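**Kitchen, utensil drawer and hob. Thursday notes, 1/8**

Reorganising the chopsticks. The drawer had pairs of at least four lengths in it, all loose, so matching them at the table took longer than serving. Everything came out on the counter first.

**2/8**

Sorting rule: plain wooden ones stay together, lacquered ones go to the dining room. Lay each pair side by side on a flat surface with the thick ends level. If the tips differ by more than 3 mm they aren't a pair, whatever the pattern says.

**3/8**

Warp check: roll each stick along the glass of the hob (off, cold). A straight one rolls evenly. A bent one ticks. Six tickers so far, now plant supports.

**4/8**

Oil. I use the Nerkasis board oil, one thin coat, wiped off after 30 minutes. The tin says overnight. Overnight leaves them tacky and they collect lint from the drawer liner.

**5/8**

Storage is a Levska upright jar, 353 g empty on the kitchen scale — heavy enough not to tip when it's full. Tips up. Thick ends down, so any water left from washing drains away from the part that goes in your mouth.

**6/8**

Someone asked about cooking chopsticks. Separate jar, to the right of the hob. The wok handle sticks out on that side, so the jar sits well back from it. I have knocked it over twice and the third position seems to be holding.

**7/8**

Wok lid stays on when the wok is parked on the burner. Grease settles on anything left open near the tiles, and a glass lid is easier to wipe than a seasoned surface. The lidded pot lives behind it, next to the socket, as the flex on that plug won't reach any further along.

**8/8**

Total weight of wooden sticks kept: 674 g. Before the sort it was 846 g. Next is the drawer liner, which came from Grarnside and has never lain flat at the back left corner.
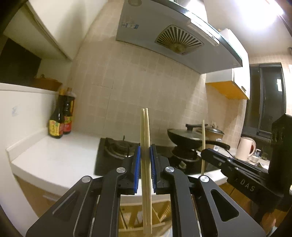 Plain wooden ones, tips up, by the hob.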